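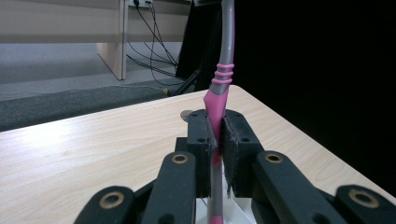

Reentry House Walkthrough Checklist, With Comments

Shawky House, transitional residence for people coming home from state custody
Walkthrough completed 2020-04-17
Completed by Nigel Stockdale, housing standards visitor

Thank you to the residents who let me poke around in their closets and under their sinks, and to the day staff, who found me a second cup of coffee when the first one went cold on the boiler. I've kept to the usual order of the form so it can be laid next to the March one. Where I had more to say than the box allows (and I usually do), I've just kept typing.

1. Exits and stairs

Front door opens from inside without a key: Yes
Rear door opens from inside without a key: Yes, with a shove
Exit signs lit: Yes
Stairs clear: No

Comment: The rear door has swollen over the winter and wants planing along the bottom. I got it open with my shoulder, but one of the older gentlemen on the ground floor might not, and I would like it done before anything else on this list. On the stairs there were two boxes of donated work boots on the landing. They are lovely boots, and I hope every pair finds a taker, but they need to live in the storeroom.

2. Smoke and carbon monoxide alarms

Alarm in every sleeping room: Yes
Alarms tested today: Yes
Carbon monoxide alarm by boiler: Yes
Test log up to date: Partly

Comment: Everything sounded when pressed, and my apologies to the night-shift worker in the back bedroom, who was very gracious about it. The log stops in March. Please fill in today's test and carry on from there, even if it's only initials.

3. Bedrooms

Lockable storage for each resident: No, 2 lockers missing
Windows open and close: Yes
Bed and clean linen ready for new arrivals: Yes

Comment: The lockers matter more than they look on paper. A man who has spent years with his belongings searched at any hour ought to have one door he can shut himself. The house manager tells me replacements have been ordered from Rusard at a cost of $554, delivery included, and I've asked for a copy of the order to go in the binder.

4. Bathrooms and hygiene

Hot water at a safe temperature: Yes
Grab bar secure: Upstairs yes, downstairs loose
Hygiene kit ready for each new arrival: Yes
Personal items stored separately: Yes

Comment: The downstairs grab bar moves when you lean on it. The screws have pulled out of the wall and longer ones won't fix it, so it should be mounted into the stud. Kits were complete when I opened the cupboard - toothbrush, toothpaste, soap, comb, deodorant and a washcloth in each. Many people arrive with only the clothes they left in, so please keep the cupboard stocked ahead of release dates.

5. Kitchen

Extinguisher charged and in reach: Yes
Refrigerator cold enough: Yes
Knives stored as the house rules require: Yes
Cleaning products away from food: No

Comment: Bleach was on the shelf over the rice. It was moved while I stood there, so I'm marking it as corrected on the spot, and it will be checked again next time. Whoever made the soup, it smelled wonderful.

6. Records and privacy

Resident files locked: Yes
Curfew and visitor sheets out of public view: No
Grievance forms available without asking staff: Yes

Comment: The curfew sheet was on a clipboard by the front door, with full names and supervising officers on it. Delivery drivers stand right there. Please move it inside the office. The grievance forms were in the hallway rack where they belong, and I took one to be sure it was the current version. It was.

7. Repairs and funding

Repair request filed: Yes
Funds available: Yes

Comment: The Trirkik fund has $3,275 set aside for this house. I'd spend it on the rear door and the grab bar first, then on the lockers, and after that on the hallway paint, which is tired but does no harm to anyone. Our sister house on Clirnura Street used a good carpenter for its own door, and they're glad to pass the number along.

Overall result: Pass with corrections

To fix before the next visit:
Plane the rear door
Remount the downstairs grab bar
Clear the landing
Move the curfew sheet into the office
Bring the alarm log up to date
Install the missing lockers

If any of this is unclear, leave a message with the office and I'll call back - evenings are fine too.

N. Stockdale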